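Getham Board > Home & Rooms > Small spaces

Thread: folding chair at a desk, every day?? worth it or no

deskmouse_48
moving stuff around again. room is tiny, desk is the light wood one w/ the white drawer under the right side. Been using a folding chair w a blue padded back since May and I keep going back and forth on getting a real desk chair. Folding one goes flat behind the door at night, which I love. Back hurts by 4pm, which I don't. Anyone do this long term?

tilewalker
did it for 18 months. fine for an hour or two, after that no. Get a real chair

Plumbline
disagree w tilewalker. Depends on the seat height way more than the chair being "real". Mine is a folder, I sit at it all day, zero problems. Measure from seat to underside of desk. If your thighs are jammed under that drawer thats your back pain right there

deskmouse_48
ok didn't think of the drawer. Seat is 18 inches off the floor, I sit more to the left mostly but my right knee does hit it. Took everything out from under there last night

tilewalker
measuring won't fix a seat that's an inch of foam over nothing

oatsandends
can we talk about tile floors tho. My folder skates all over. Every time I lean back it goes. I put felt pads on and it got WORSE

Plumbline
felt is for sliding. You want rubber. The push-on caps, not the stick on dots, dots come off in a week

deskmouse_48
mine's on tile too, big shiny ones. It does creep. Current state of the corner, backpack still lives on the desk bc theres no hook yet

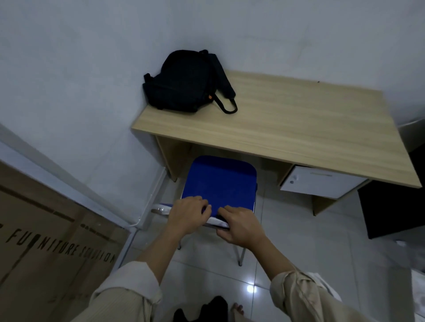

oatsandends
Do rubber caps leave marks on glossy tile?

Plumbline
Black ones can, gray or clear ones mostly don't. Wipe the floor first, grit stuck under the cap is what does the scratching.

oatsandends
good, getting clear

hallway_fern
get the bag off the desk!! one hook on the side of the desk or on the wall and you get that whole corner back. I have the Arby over-door one, 10 bucks, no drilling

deskmouse_48
door is where the chair goes at night lol

hallway_fern
oh right. wall hook then. Or hang it off the side panel, if the panel is thick enough for a clamp

tilewalker
don't clamp stuff to the desk, it dents the edge. ask me how I know

hallway_fern
put a bit of cloth under it? never had a dent

Plumbline
also flatten that furniture box or get it out. Cardboard by the wall eats more room than the chair does

deskmouse_48
keeping the box till I'm sure nothing goes back. then its gone. Cable by the wall needs doing too, I know

oatsandends
tape it along the bottom of the wall, or those little clips. Don't run it where the chair legs land

tilewalker
back to the actual question. Magesa has a small task chair, arms flip up, slides right under. 17 inch seat at the lowest. Would clear the drawer

Plumbline
would it tho. does OP's chair even need arms. And it doesn't fold, so there goes your floor at night

tilewalker
it goes UNDER THE DESK. same floor either way

deskmouse_48
not the same, I roll a mat out there to stretch before bed and the legs would be in the way. Thinking I'll try a seat cushion first + the rubber caps. The Plilent one any good? the wedge

hallway_fern
have it. firm. Takes a few days. Raises you up a bit though so watch your knees w that drawer

deskmouse_48
ugh. the drawer again

Plumbline
sit further left

tilewalker
or buy a chair

deskmouse_48
ordering the caps tonight, will try a flat cushion not the wedge. will post how teh back is after a couple weeks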